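Heltel Community Help
Search the help pages Enter a word or phrase Go
Home Topics Unanswered Recent Members Log in

Shelves sagging in a playroom storage unit, fix or replace?

Posted by Haziq Manurung in Shelving and Storage, September 20, 2024

I have a run of open shelving along one wall of a playroom. Each shelf is 74 inches long and 11 inches deep, cut from 3/4 inch particleboard with a melamine face. Supports are at the two ends only, on metal pins. The middle shelf has dropped a little over half an inch at the center since July. The one above it has dropped slightly less.

Most of the load is toys and baskets.
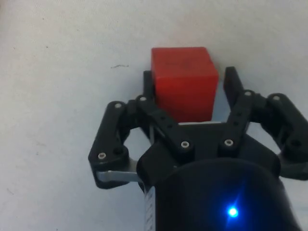
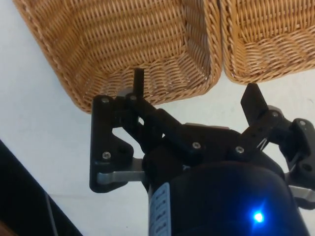

I weighed the contents of the middle shelf on a bathroom scale in several batches and got 68 pounds. That does not seem like a lot to me. The top shelf holds board games and is lighter, but I did not weigh it. The bottom shelf rests on the floor plinth and is flat.

The uprights are screwed to the studs and have not moved. The pins are not pulling out. What I want to know is whether I can flip the shelves over and let them bend back, or whether I need new boards. I would like to keep the full width open if possible, with no divider in the middle. The wall behind is drywall on wood studs, 16 inches on center.

Haziq Manurung

Arif Jugah
Member, 321 replies

Flipping works for a while and then the shelf sags the other way, usually faster than the first time. Particleboard creeps under a constant load. The bend you have now is partly permanent.

The span is the problem. For 3/4 inch particleboard with household loads I would not go past 24 inches between supports, or 30 if the shelf is lightly loaded. You are at 74. Deflection under an evenly spread load goes up with the fourth power of the span, so a shelf twice as long bends sixteen times as far under the same load per foot. Small reductions in span help a great deal, and the same applies in reverse.

You can keep the front open. Do these two things:

1. Fit a cleat along the back wall under each shelf. Use 1 x 2 solid wood, full length between the uprights, screwed into every stud it crosses with 2 1/2 inch screws. Set it with a level, not by the existing shelf. Put a short cleat on each upright as well if you want to stop relying on the pins.

2. Fit a stiffener along the front edge. Use 1 x 2 hardwood on edge, so that the 1 1/2 inch dimension is vertical. Glue and screw it from the front, with pilot holes. Stiffness goes with the cube of the depth, so a strip laid flat does very little for you.

Melamine does not take ordinary wood glue on its face. The raw core at the front edge does, so scrape off the edge banding first. If the banding will not come away cleanly, warm it with an iron on a medium setting and lift it with a putty knife.

At 74 inches the 1 x 2 front strip will still show some sag over time, perhaps 1/8 inch. If that bothers you, go to a 1 x 3. You lose some clearance below each shelf, so measure your tallest basket before you buy anything.

For the boards themselves, I would replace the middle one with 3/4 inch birch plywood and keep the top one if it pulls flat against the new cleat. Ply is stiffer than particleboard of the same thickness and creeps less. Run the face grain along the length. A shelf cut with the grain running front to back loses a good part of the benefit.

Two screws up through the cleat into the shelf every foot or so will stop it from being lifted or tipped by a child leaning on the front edge.

shelfpin_t

I just put a leg in the middle of mine. Took ten minutes. Looks fine once there's stuff in front of it. Also check that the pins are the metal kind and pushed all the way in, mine were plastic and one had cracked.

Haziq Manurung

Thanks, both. Pins are 1/4 inch steel and fully seated.

I measured the clearance. The tallest basket leaves 2 1/4 inches under the shelf above it, so a 1 x 3 hanging below the board is too tight. If I set the 1 x 3 flush with the bottom and let it stand up above the top surface, does it stiffen the shelf by the same amount?

Arif Jugah
Member, 321 replies

Near enough, yes. The strip does the same work either way, provided the glue joint is continuous. You end up with a lip of 1 3/4 inches along the front, and the baskets have to be lifted over it. You can also split the difference and let it project both ways. Round over the top edge with sandpaper.

Contact Heltel | Copyright Heltel Community Help | Back to top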